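4. Setting up the Tavska extraction kit (plant and cheek cell samples)

Read the whole section before opening anything. Takes one bench session if the rotor is already warm, longer if not.

You need: the Tavska reader, the mini centrifuge, buffer A and buffer B, a rack of tubes, ice, gloves. Ethanol is not in the box. Get your own, keep it in the freezer overnight.

4.1 Unpacking

1. Lift the reader out by the base, never by the lid.
2. Take out the orange transit screw underneath. Keep it. Needed if the unit goes back to Karppinen for service.
3. Plug in, switch on, leave it to settle for 3 minutes. Light goes from amber to green.
4. If it stays amber, switch off at the wall and start again from step 3.

Note: serial number is on the back plate. Write it in the log now, while you can still reach round there.

4.2 Breaking open the cells

5. Label tubes on the side and on the cap. Caps get swapped.
6. Add 600 microlitres of buffer A to each tube.
7. Add sample. Leaf: one small disc, ground up first. Cheek swab: swirl, press the tip against the wall, throw the swab away.
8. Close, invert gently until mixed. Do not vortex. Long strands shear and you get a smear on the gel later instead of a clean band.
9. Warm block, lid down, until the timer goes.

CAUTION: buffer A is a detergent mix and irritates the eyes. Gloves and goggles on from step 6 onwards. Rinse splashes under the tap straight away. 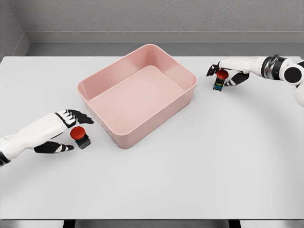

10. Add 300 microlitres of buffer B. It will go cloudy, thats the protein coming out.
11. Stand on ice. Don't skip this even if you're short of time.
12. Spin. Balance the rotor, tube opposite tube, same volume in each.
13. Pipette off the clear liquid into a fresh tube. Leave the pellet behind. If you pick up any white bits, spin again.

4.3 Bringing the DNA down

14. Add cold ethanol, same volume as the liquid you have. Run it down the side of the tube slowly.
15. Rock the tube. White threads may show up where the two layers meet. No threads doesn't mean no DNA, small samples often show nothing by eye. Carry on.
16. Spin again, hinge of the tube facing outwards so you know where too look for the pellet.
17. Pour off, blot, air dry with the cap open. Overdried pellets are a pain to dissolve.
18. Add elution buffer, leave in the fridge until tomorrow or warm gently if needed today.

CAUTION: ethanol and flames. No burners lit anywhere on the bench during 4.3.

4.4 Reading

19. Blank first, using elution buffer. Not water.
20. Load the sample, close the lid, press READ.
21. Copy down the 260/280 ratio. Near 1.8 is fine for DNA. A lot lower usually means protein carried over, go back and check step 13.

Error 842 on the display: lid not fully shut or dirty window. Wipe with a lint-free cloth, reblank, retry. Still there, ring the Clesgate help desk and ask for Brendan Ó Ceallaigh.

Note: the October firmware moved the blank button to the first menu. Older screens have it under Tools. The steps are otherwise the same.

Gel casting is in section 5. Tultivik trays fit, older trays need the spacer.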